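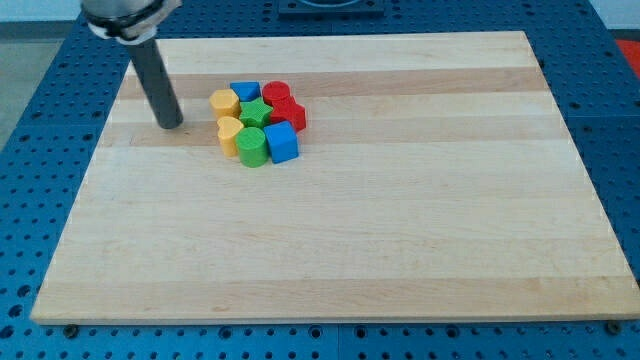

I started selling the Serkgate tea glasses after two winters of pouring for guests, and I'm still a little surprised how many people write to me about them! They come in a set of four, with saucers, and they're the ones I put out every evening when we break the fast.

The shape is narrow at the waist, so you can hold one by the rim while the tea is still very hot. My aunt Ildikó Kozma fills hers right to the top – I leave a finger's width, please do the same – and drops in a sprig of mint. They hold enough for two good sips and a date in between.

You can choose clear or amber. The amber sold out in February and there are seven sets left from the new delivery, so write soon if you want them before the holiday. I don't do single glasses, sorry, but I do keep a few spare saucers (ask me!).

Wash them by hand. The gold line will fade in the dishwasher, I've ruined two that way.

Orders go out from Inach, wrapped by me and Ernő. Gift boxes are extra, and if you'd like a card with Eid wishes, tell me what to write and in which language.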